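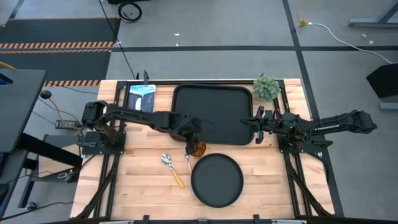
Hesten, octobre

Débarrassage automatisé (restauration collective)

On appelle débarrassage automatisé le fait de confier à des bras robotisés le tri et le rangement de ce qui traîne sur une table après le repas : assiettes, couverts, verres, plateaux. Je tiens cette fiche depuis que la cantine de Gretano, où j'ai travaillé à la plonge, s'y est mise, alors pardonnez-moi si je parle beaucoup de chez nous – c'est ce que je connais le mieux !

Principe

Le poste le plus courant se compose d'une table, d'un châssis en profilé d'aluminium et de deux bras montés face à face, un à gauche, un à droite. Chaque bras finit par une pince. Pour la mise au point, on pose sur le plateau en bois des objets ordinaires, une assiette ronde noire, une cuillère à manche de bois, un petit verre ambré, un grand plateau de service noir, et on fait répéter les mêmes gestes. Le verre est de loin ce que les gens du métier redoutent le plus (moi aussi, à la main, j'en ai cassé). Les couverts posés à plat donnent du fil à retordre d'une autre façon : c'est mince, ça brille, et il faut venir les chercher tout près de la table.

On ajoute volontiers des choses qui n'ont rien à faire dans un repas, un livre debout, une petite plante grasse. Une vraie table de cantine, c'est exactement ça, il y a toujours un roman ou un téléphone oublié entre deux carafes, et le bras doit apprendre à les laisser tranquilles.

Histoire à Gretano

La cantine sert 900 repas par jour. Le premier poste est arrivé par la société Wurka, avec Urmas Priedītis comme responsable de l'installation, un homme patient qui a passé son premier lundi à nous regarder travailler sans rien brancher. J'ai trouvé ça bizarre sur le moment et, avec le recul, c'était la meilleure idée de tout le projet. Il avait noté qu'on empile toujours les assiettes avant de toucher aux couverts, chose que je faisais depuis des années sans m'en rendre compte. Le deuxième site, Krūmiņa, plus petit, a suivi avec 298 couverts.

Effets sur le travail

Personne n'a perdu sa place chez nous, mais les places ont changé. À la plonge on portait des piles toute la journée, et mes épaules s'en souviennent. Les collègues passent maintenant une partie du service à surveiller, à remettre une fourchette dans le bon sens, à arrêter le poste quand quelque chose coince. C'est moins lourd et, selon les jours, plus ennuyeux. Deux anciens ont demandé à repasser en salle, où l'on parle aux gens.

Il y a aussi la question du rythme. Avant, on accélérait ensemble à 12 h 30 et on soufflait ensemble à 14 h. La machine, elle, garde la même allure, et il a fallu rediscuter les pauses, ce que le contrat avec Wurka ne prévoyait pas du tout. Les heures de formation, par contre, étaient écrites noir sur blanc : 89 pour toute l'équipe, payées comme du service. Je conseille à tout le monde de regarder cette ligne avant de signer.

Vocabulaire

Poste : l'ensemble table, châssis et bras.
Reprise : intervention d'une personne quand le bras n'arrive pas à saisir un objet.
Intrus : objet qui doit rester sur la table. À Krūmiņa on dit « le bazar ».

Voir aussi : Lavage en tunnel – Convoyeur à plateaux – Ergonomie de la plonge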